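Bottles on their sides or standing up? (packing table)
Posted in May by Ngọc Mai
20 comments · 2 shares

Ngọc Mai
Hello all. I would like some opinions about a small matter, which has become a bigger matter at our place because two people do it in different ways.

We handle a cleaning product in orange plastic bottles with clear caps. An order came from a customer in Rulanville for 1,000 of them, and before a bottle goes into a box we check the label and the cap. I like to put the bottles on their sides on the green mat. The label is then facing me and I only need to roll the bottle a little with my fingers. My colleague Châu Văn wants them standing, always, and he says that a bottle on its side is a bottle that will leak.

I also have a question about the yellow pad at the left. It is covered in packing tape, many strips, and the edges are a bit wrinkled. I find it useful as a separate area, but the tape is quite glossy and I worry that the bottles slide on it. Would you keep it?

Orange bottles on the green, as we lay them: 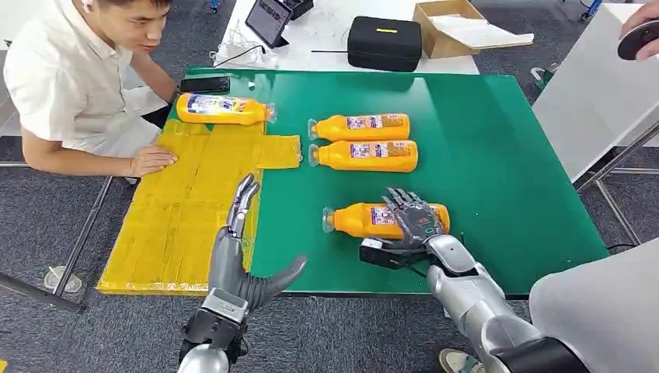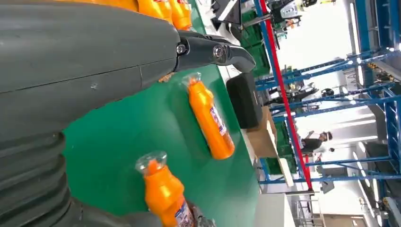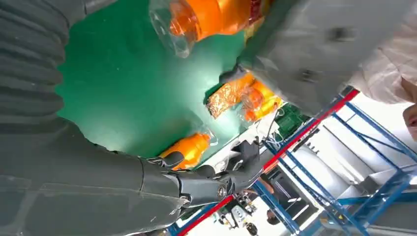
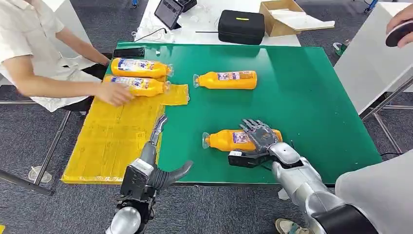
Replies

Jitendra Nautiyal
I am with you about the sides. When I packed shampoo for Grarkitard we did it the same way. For reading a label it is much easier. But please choose one direction for the caps! In your first picture the bottle on the yellow pad points to the right and the others point to the left. After a whole afternoon of this, your hand gets confused and you start to pick up bottles by the cap.

Châu Văn
I am the colleague. I do not say every bottle will leak. I say that if one cap is badly closed, I prefer to learn it with the bottle standing, and not when there is liquid under five other bottles and the labels are wet. We had this in the winter with another product and it took me until 7 in the evening to clean the table.

Jitendra Nautiyal
@Châu Văn But then lying down is the better test, no? A bad cap shows itself on the table and not in the customer's box.

Châu Văn
If you leave it there long enough, yes. Ngọc Mai checks fast. It will show itself in the box anyway.

Kusum Srivastava
Both of you can be right here. Stand them for storage, lay them only while you check. I would put a sheet of kitchen paper under the caps, so you see a drop immediately. On a shiny green surface a clear liquid is very hard to notice, especially with the light reflecting like in your third picture.

About the yellow pad: keep it, but cut a new one. When tape overlaps so much, the edges start to lift and they collect dust. Then the dust goes to the labels. I had one like this at home for wrapping parcels, and after a few months it was sticky on all sides. Now I use a thin rubber tray liner and I just wash it in the sink.

Ngọc Mai
Thank you, Kusum. The kitchen paper is simple, I will try it tomorrow. What do you think about the plastic? You can see in the third picture that there is clear wrapping around the bottles, and on the one near the bottom it is bunched up at one end.

Kusum Srivastava
Bunched plastic takes more room in the box than people expect. Fold the loose end flat against the base and put one small piece of tape. Not on the label, the customer will tear it.

Kamlesh Dixit
I disagree about the tape. We sent goods in clear bags to Penura last year, folded under and with no tape, and the weight of the bottle holds the fold. Tape is only more work, and it makes opening unpleasant.

Also, please move the phone. It is face down next to the bottles in the first and last pictures. Cleaning product and phones are not friends.

Kusum Srivastava
No tape is fine if the bottles travel standing and tight. If there is space in the box, the fold opens. I have seen it many times.

Ngọc Mai
The phone will go on the shelf, I promise. For now Châu Văn and I have agreed like this: side for checking, caps all to the left, then standing in the box. The yellow pad stays until Lui brings the liner. He says it comes in about two weeks – I will write again when we have used it a little.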